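3.2 Display layout and shopper choice

Earlier work on fresh food retail has dealt mainly with price and freshness. Less attention has been given to the way goods are grouped on the stand, although store managers change this more often than they change prices. Kwan's survey of small grocers in Hestasgate found that most owners arranged vegetables by habit, and that few kept any record of the layouts they had used.

The present study compared two layouts. In the first, each compartment held vegetables of similar color. In the second, neighboring compartments were chosen for contrast. Slanted wooden stands were used throughout, in keeping with common practice among independent stores in the Dalbridge area. 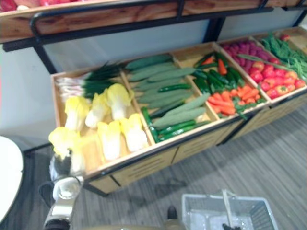
Participants were recruited through the Floseck household panel. A total of 400 adults completed the task, each making 8 visits over the study period, which ended in July. They were given a fixed budget and asked to plan meals for a family of four. No instructions were given about which vegetables to select, and participants were not told that the layout would change between visits.

Figure 2. Tiered wooden stand with cucumbers and carrots in the front bin.

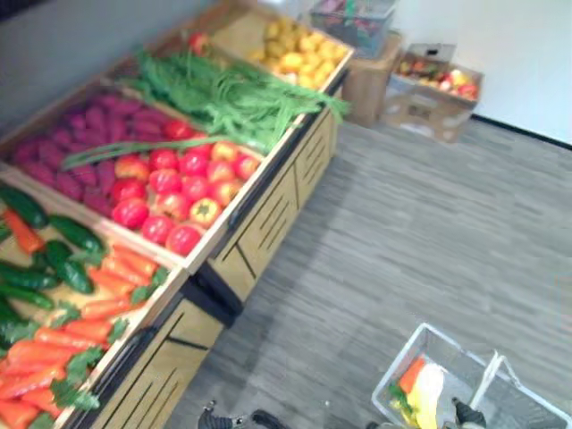
Choices were recorded by hand on a form adapted from Lau, with one line for each item. Forms missing a visit number were returned to the participant for correction. After these checks, 1636 forms were kept for analysis. Meal plans were coded separately by two readers, who settled differences by discussion.

Household size and usual shopping day were entered as controls. Income was left out of the main model, as many participants declined to report it. Results for the smaller group who did so are given in Section 4.

Correspondence: Kwok-wai Kwan | © 2018 The authors | Back to top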